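Tableware notebook, March – bowl and plate pairing

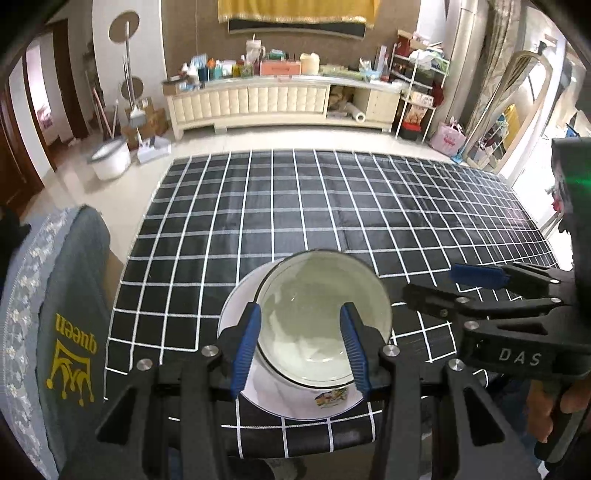
Loltier Tableware Workshop – Setting and Serving Group

2.15 pm. Carried on with the small pale green bowl on the white plate. The bowl has a thin dark rim and the plate has the yellow, red and green motif on its edge. Set on the black grid cloth at the large table.

Bowl sat a bit off centre. Motif still shows just below it, so I am happy with that plate under this bowl. The larger Kostell bowl covered the motif altogether when we tried it last month.

Weights from this morning: bowl 400 g, plate 462 g. Kitchen scale, not the good one, which is still at Tomeck for checking.

The glossy inside picks up highlights low on the wall. For the Dhanial leaflet we will want softer light or the blind down. The cloth has creases near the middle – iron it before the next go and let it hang over the near edge as it does now.

To do:
Turn the plate 90 degrees and see if the motif reads better at the left.
Ask Kostell for 2 more plates with the same motif.
Try the plain cloth. The grid is handy for lining up but busy behind a pale bowl.
Find the felt discs for stacking, last seen in the drawer under the sink.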